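3.2 Feeding and exercise records

Owners in Lasthorpe and Skolleck were asked to keep a daily sheet for each dog - food offered, food left, minutes walked. 184 dogs enrolled, 179 with at least one usable sheet. The five dropped had moved away or the sheets never came back. Breeds mixed, mostly retrievers and shepherd crosses, a few hounds. Puppies under six months not included (see 3.1).

Portions were measured with the same cup in every household, handed out at the first visit. Treats were a problem. Many owners did not write them down untill reminded, so the December sheets are more complete than the earlier ones. Issahaku and Aguirre scored body condition separately, then compared. Where they differed by more than one point the dog was scored again, same visit.

Walk length was self reported. Probably too high in bad weather. Owners in the Mulder group, who walked together in the morning, gave more consistent numbers, but there were only 128 sheets from them and we did not treat them seperately. 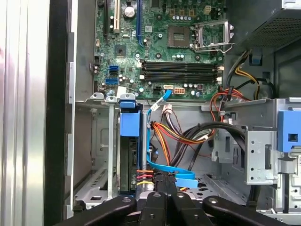
Figure 4. Lower drive area of a desktop tower, side panel at left.

Sheets were typed up by hand, over 2000 in all, into the Dratar form. Double entry for the first batch only - no time for the rest. Blank food cells were left blank, not set to zero. Blank walk cells same. A dog with fewer than ten filled days in a month was left out for that month but kept in the overall weight comparison, which is why the totals in the next section don't match.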